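Beril Aksoy keeps her tax clients' paperwork in 103 cardboard boxes, and she knows what is in most of them. She has been a bookkeeper in Bestdale for long enough that some of the boxes belong to businesses that have closed.

14 shares
3 comments

We met at her office on the second floor, above a shoe repair shop. I wanted to ask her about small firms and why so many of them still do their accounts on paper.

"People think it's stubbornness," she said. "Mostly it's the receipts. If you run a bakery, your flour supplier hands you a slip at five in the morning. You put it in your apron. It's paper already, so it stays paper."

Aksoy charges a flat fee of 600 a year for the smallest clients, which covers one return and two meetings. The first meeting is in February. She asks everyone to bring whatever they have, sorted or not.

"One man brought me a drawer," she said. "He pulled it out of the desk and carried it here. I gave him back the drawer and kept the slips."

She learned the work from Necati Tuncer, who had the office before her and wrote every ledger in pencil. She uses a spreadsheet now, but she still adds each column twice. Last year she found a missing payment of 2,239 that way - an invoice a carpenter had sent and never followed up.

"He'd forgotten the job completely. He phoned the customer, and she paid him that week."

I asked whether she would recommend accounting software to a new business. She said yes, if the owner will open it every week. If not, she suggests an envelope for each month and a pen kept next to it.

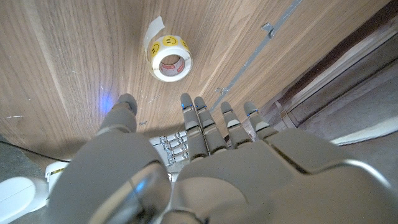 A light gray robotic hand above a wooden surface, with small blue lights near the fingertips.

Her own rule is to stop at 40 entries and take a walk, usually as far as the post office. After that many, she said, she starts reading sevens as ones.

She is training an assistant, Alper Ersoy, who started in the spring and handles the payroll clients. She hopes to pass him the restaurants next, though he has asked for the garages.

"He can have the garages," Aksoy said. "Their receipts have oil on them. I'll keep the florist - she writes very clearly."

Interview by Noeline Dunstan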